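Okay the pose tracker rewrite finally runs start to finish and I have been grinning at a terminal since breakfast. Thread for the three of you who care about timestamps!

Background: we collect hand-held gripper demos, two grippers, one per hand, each with its own camera. The tracker takes the video and works out where each gripper was in space. Everything downstream (the policy, the planner, my mood) depends on that being right.

The old version treated the two grippers as separate problems. Left got its trajectory, right got its trajectory, then a script tried to line them up afterwards. On slow tasks, fine. On handovers the grippers would drift through each other like ghosts.

The new version, which we're calling Brostemden, solves both at once. When one gripper can see the other, that sighting goes into the optimizer as an extra constraint. Such a simple idea and it took me until August to try it properly.

Keychains are my favourite test. They swing, they have shiny bits, and you can't fake your way through with a rigid object model.

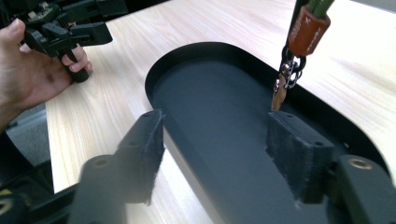

Keychain task, gripper view. Fuzzy pads in front, the other gripper up top, chain and leather tag dangling over the tray.

Views like that one used to be poison. So much of the picture is taken up by stuff that moves with the camera or moves on its own, and the feature matcher would happily grab the wrong things. Now we mask our own fingers before matching, and the second gripper becomes useful information. I love it when a nuisance turns into a signal.

Numbers, because I know you'll ask. 3,458 clips in the batch. The old tracker threw out 61 as unusable. The new one throws out 10, and I've watched all 10, and fair enough, I'd have thrown them out too.

Biggest bug along the way: one camera clock was 6 milliseconds behind the other. I spent ages tuning the solver's weights before I thought to plot the offset. Please plot your offset. Plot it first!

The replay viewer from Ekham saved me here. Being able to scrub both trajectories with the video beside them made the lag obvious in a way the error summary never did. My favourite colour scheme too, left orange, right teal.

Still to do: wood grain. Fine streaky texture all looks the same to the matcher, and bright patches on the table wash it out even more. Sirkora's relocalizer might help, I'm trying it tonight.

Also the config format is a mess and I apologize to anyone at Ó Dálaigh who pulled the branch this morning. Pull again, the defaults are sane now.

Next up is feeding the cleaned trajectories back into training and seeing if the handovers get any smoother. Will post plots, good or ugly.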